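News from the Yard: Lofts, Ladders and a Very Patient Family

It has been a busy old spring here at Rashidi Home Improvements, and I've been meaning to write to you all since May, so do forgive me if this one rambles a little.

The job we've been talking about most is the loft conversion in Trorimthorpe, for Akinyi Kioko and her family. Akinyi rang us wanting one bedroom up there and ended up with a bedroom, a shower room and a lovely deep cupboard under the eaves (these things do grow once you start sketching!). The roof pitch was lower than any of us would have liked, so Emmanuel Tanui spent a good while working out where the stairs could land without anybody bumping their head. He settled on a turn at the top, and I think it looks as if it had always been there.

We took 700 old slates off the back slope and saved every one that was still sound – they've gone back on the side you see from the lane.

A few of you have asked whether a loft needs planning permission. Quite often it doesn't, but building regulations always come into it, so please give Sharon Mussa a ring in the office before you buy so much as a roof window. She is very happy to talk it through over the phone.

Our next open morning is on 17 June 2026 at the yard, with tea, and Upendo Obura will have the stair samples out for you to try.
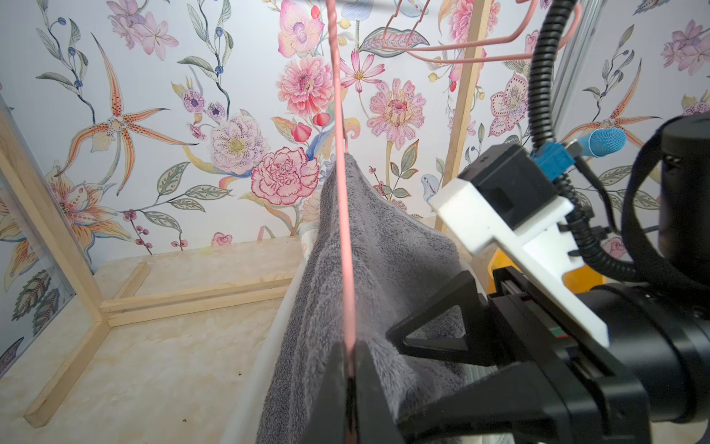
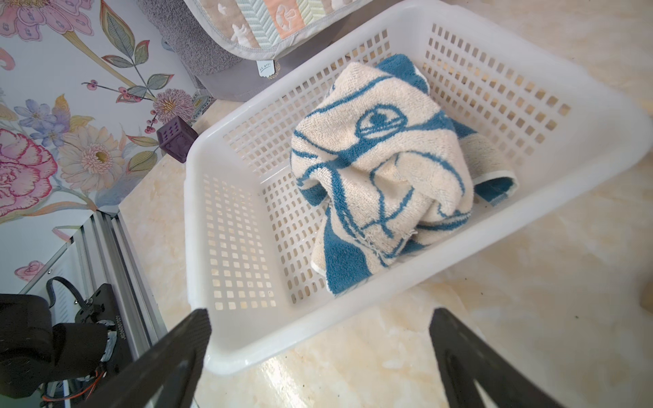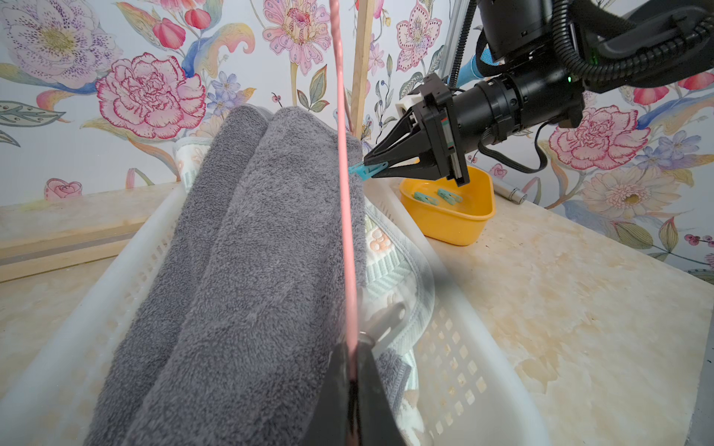
Towels, on laundry day.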